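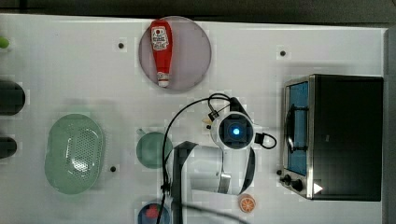 Mpho Mthembu
Topic author

Wrist cable routing is the last open item on the Clondholm bench arm. The controller is a Wuralel board on firmware 2 and the arm reaches the full 600 mm I need. The camera cable is the weak part. It comes up from the lower arm, goes over the top in one free loop and plugs in near the top of the wrist unit. With the toaster oven on the right side of the table I have to keep that loop small, or it goes for the door handle on wide moves. Slack at the wrist is 157 mm. Has anyone run a clip on the forearm without losing roll travel?

kelp_and_solder
One clip, close to the elbow, not the wrist. If you clip near the wrist, all the twist goes into a short length and the conductors fail inside the jacket where you can't see it.

Mpho Mthembu
Topic author

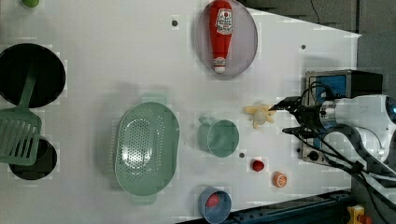

Reaching in from the right edge is a separate problem. The cables pass under the arm and trail off toward the near corner, and a low approach can drag them over the table. Small items like the red one by the orange half would get swept. I could use the screw holes in the tabletop for a standoff, but the two next to the plate are in the working area and a standoff there is an obstacle.

boxjoint
Then don't use them. Hang the cable from overhead on a retractor. We did that in the Assunção shop and stopped thinking about it.

kelp_and_solder
A retractor puts a constant side load on the wrist. On a small arm that shows up as position error. I'd take the loop.

boxjoint
Depends on the spring. Ours is light and we never measured any error.

kelp_and_solder
Did you measure?

boxjoint
No.
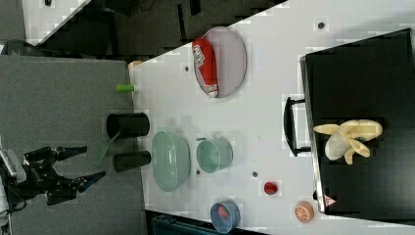 Tuncay Sezer
Both of you are treating the symptom. Move the base so the arm comes in over a side with no appliance on it, and teach the low approaches from there. My logger shows more than 600 cycles on one cable with the base moved and a single elbow clip. I use the Kelosus flex cable, same connector. The stock one is too stiff for a loop that tight.

kelp_and_solder
Agree on the cable. Moving the base means redoing the calibration.

Tuncay Sezer
Yes. It takes an evening.

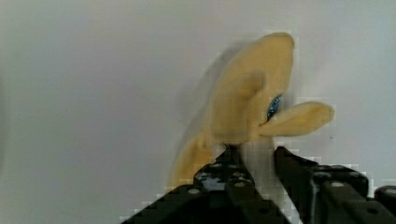 Mpho Mthembu
Topic author

Elbow clip it is, and I have ordered the flex cable. The base stays put until May. While the gripper is apart I will also put threadlocker on the finger bolts. Fast moves with the plush between the fingers shake everything, and the bolt heads face the camera, so paint marks on them can be checked from the wrist view. Does anyone know the minimum bend radius on the Kelosus cable? The listing only gives the gauge.

Tuncay Sezer
It's printed on the bag. I'll look tonight.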